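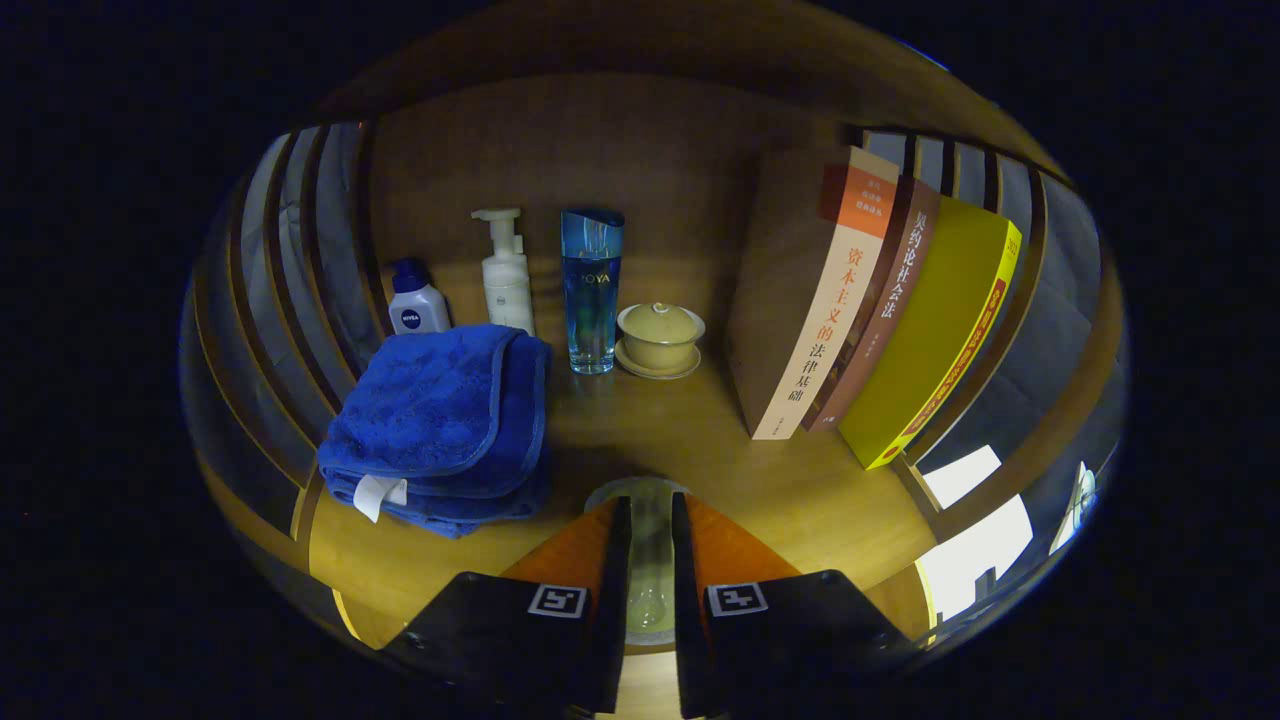 Automatización del servicio de habitaciones en Sonach

La automatización del servicio de habitaciones en Sonach es el proceso por el cual la residencia hotelera Sonach, situada en la localidad de Mandusstead, fue incorporando máquinas a las tareas de orden, reposición y cuidado de los objetos que usan a diario sus huéspedes de larga estancia. El proyecto se conoce sobre todo por el nombre de su sistema principal, Saludo, y suele citarse en la comarca como un caso en el que la discusión sobre el trabajo de las personas ocupó casi tanto tiempo como la puesta a punto de los aparatos.

Antecedentes

Sonach abrió como casa de huéspedes para profesores visitantes, traductores y familias que pasaban temporadas largas en Mandusstead, y conservó siempre ese aire doméstico que sus antiguos residentes recuerdan con cariño. Las habitaciones no se parecen a las de un hotel de paso: los huéspedes traen sus libros, sus frascos, su taza preferida, y lo colocan todo en las estanterías a su manera, que a veces es una manera bastante difícil de entender para quien entra a limpiar.

El trabajo de las camareras de piso consistía, además de la limpieza propiamente dicha, en retirar los vasos usados, doblar y reponer toallas, quitar el polvo de los estantes y devolver cada cosa a su sitio. Esta última parte, la de devolver cada cosa a su sitio, figuraba en los horarios con una asignación muy corta y en la práctica se llevaba buena parte de la mañana. Varias trabajadoras habían desarrollado trucos propios, como memorizar el orden de los lomos de los libros o colocar siempre la toalla doblada hacia el mismo lado, y esos trucos pasaban de unas a otras sin que constaran en ningún manual.

El sistema Saludo

Saludo fue desarrollado por la firma Bokbridge, dedicada a los equipos de manipulación para interiores. El responsable técnico fue Lalit Kushwaha, ingeniero que había trabajado antes en almacenes y que, según contó en una charla a la plantilla, llegó a Sonach convencido de que una estantería doméstica sería más sencilla que un pasillo de cajas. Tardó poco en cambiar de opinión.

El sistema emplea una pinza de dos dedos con almohadillas de contacto y marcadores cuadrados en blanco y negro, que sirven para calcular en todo momento la posición y la apertura de los dedos. Una cámara de gran angular, montada junto a la pinza, abarca el compartimento casi entero, a costa de una fuerte curvatura en los bordes. La misma herramienta existe en versión de mano, de modo que una persona puede realizar el gesto de coger y dejar un objeto mientras la cámara lo registra, y ese registro se utiliza después para entrenar al brazo.

Entre los objetos que más trabajo dieron estuvieron los de vidrio. Un vaso transparente sobre una balda de madera brillante deja ver el fondo a través de sus paredes y se confunde con los reflejos, de manera que la máquina puede no saber bien dónde empieza el borde. También resultaron delicadas las tazas con tapa y platillo, que son en realidad tres piezas que conviene mover por separado, y los libros apoyados con cierta inclinación, que pueden resbalar cuando se retira lo que tienen al lado. Las toallas, blandas y sin una forma fija, quedaron durante mucho tiempo en manos exclusivamente humanas, y en buena medida allí siguen.

Implantación

La primera fase se limitó a 2 habitaciones y a una sola tarea, la retirada de vasos. La presentación a la plantilla tuvo lugar el 10 de abril de 2020, y en mayo se amplió el trabajo a los frascos de aseo y a las tazas. Para entonces el archivo de gestos grabados contaba con 794 registros, de los que 700 se consideraron aprovechables; el resto se descartó por errores en el seguimiento de los marcadores o por movimientos interrumpidos.

Las sesiones de registro duraban 90 minutos y se hacían dentro de la jornada pagada. Este punto, que hoy parece evidente, fue objeto de una negociación larga y a ratos tensa, porque la propuesta inicial las situaba al final del turno, cuando el cansancio ya pesa en las muñecas y en el humor de cualquiera.

Cambios en el trabajo

El efecto más comentado fue la aparición de un puesto nuevo, el de instructora de gestos, al que podían optar las camareras de piso con experiencia. Quienes lo ocupan dedican parte de la semana a manejar la pinza de mano y el resto a sus tareas habituales, con un complemento salarial que la plantilla pidió que figurara por escrito. El encargado de planta, Gerardo Policarpio, defendió desde el principio que la instrucción de las máquinas correspondiera a quienes conocían las habitaciones, y dejó en el boletín interno una frase que se repite bastante en la casa: «Yo puedo explicar cómo se limpia una balda, pero ellas saben cómo la quiere encontrar el huésped».

El esfuerzo físico también cambió de lugar. Disminuyeron los estiramientos hacia las baldas altas, que eran motivo frecuente de molestias en los hombros, mientras que aparecieron quejas por el peso de la pinza de mano cuando se sostiene mucho rato con el brazo extendido. Bokbridge modificó la empuñadura y se acordaron descansos dentro de cada sesión.

Hubo asimismo pérdidas que las trabajadoras señalaron con franqueza. Parte del turno de mañana, que antes se hacía en parejas y conversando, pasó a hacerse en solitario, atendiendo los avisos del sistema. Algunas echaban de menos esa compañía más de lo que agradecían el ahorro de esfuerzo, y a raíz de ello se recuperaron las parejas para el cambio de ropa de cama y la revisión final de cada cuarto.

Privacidad de los huéspedes

Una estantería dice mucho de quien la usa: qué lee, con qué se lava la cara, qué bebe por la tarde. Por este motivo Sonach pidió autorización escrita a cada residente antes de grabar en su habitación y permitió retirarla en cualquier momento. Los huéspedes que prefieren no participar reciben el servicio tradicional sin recargo alguno, y las trabajadoras que lo prestan cobran lo mismo que sus compañeras.

Valoración

Las opiniones sobre Saludo siguen repartidas. Kushwaha ha reconocido que el sistema es más lento que una persona con práctica y que su utilidad está en las tareas repetidas, sobre todo en la recogida de vasos. Policarpio, por su parte, considera que lo más provechoso fue poner por escrito aquellos trucos que antes se transmitían de palabra, y que ahora se entregan a toda persona que entra a trabajar en la casa, maneje o no la pinza.

Véase también

Manipulación robótica
Servicio de habitaciones
Ergonomía laboral
Aprendizaje por demostración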